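How to Budget for a Robot Work Cell Before You Ask for Quotes
By Tharun Varghese, updated May 14, 2019

Most cell budgets go wrong in the lines under the arm. This page covers the order in which to fill in the sheet. It assumes you have a simulator and can load a part model and a gripper model.

Step 1. Write down the parts

List every object the cell must pick up, with length, width, thickness and mass. Mark any feature that sticks out past the body: brackets, ports, fans, connectors. Load the worst part first and look at it from the gripper side.

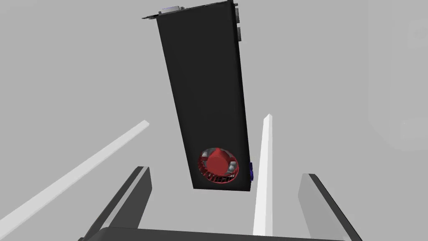
Figure 1. Graphics card with red blower fan, gripper fingers at the bottom (simulation).

Note the small blue connector on the card's right edge, level with the fan. A finger that closes on that edge needs a clear height. Measure it in the model and enter it in the sheet as "usable grip length."

Step 2. Price the gripper separately

Ask for the gripper and the fingers as two lines. On the Trornancombe cell the Overgaard quote was $3666 for the gripper, and each spare finger set was $289. Budget 2 spare sets per gripper. If the part list mixes rigid and soft items, add a line for a second finger shape.

Step 3. Plan the floor and the reach

Place tables, racks and shelving in the model before choosing arm length. Check both arms if there are two. An arm that reaches the tray easily may have to pass behind the other to reach a rack.

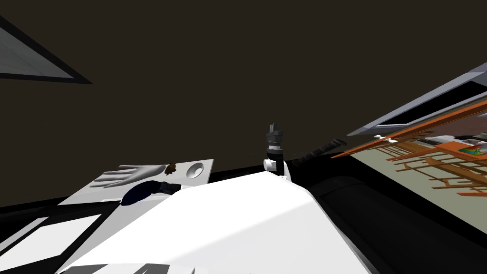
Figure 2. Layout check in simulation: tray and objects at left, rack and shelving at right.

Move the furniture first. A longer arm usually costs more than a moved rack, and it may need a heavier base.

Step 4. Add the lines people leave out

Cable sets and mounting plates
Safety scanner and its setup
Simulator license (we use Trovance, billed yearly)
Operator training, nearly 5 days
Freight

Step 5. Send the sheet out

Send the same sheet and the same part models to every vendor. Dredent will quote without models, but the price comes back with a wide range. Ask for a date until which the quote is valid, and enter it next to the total.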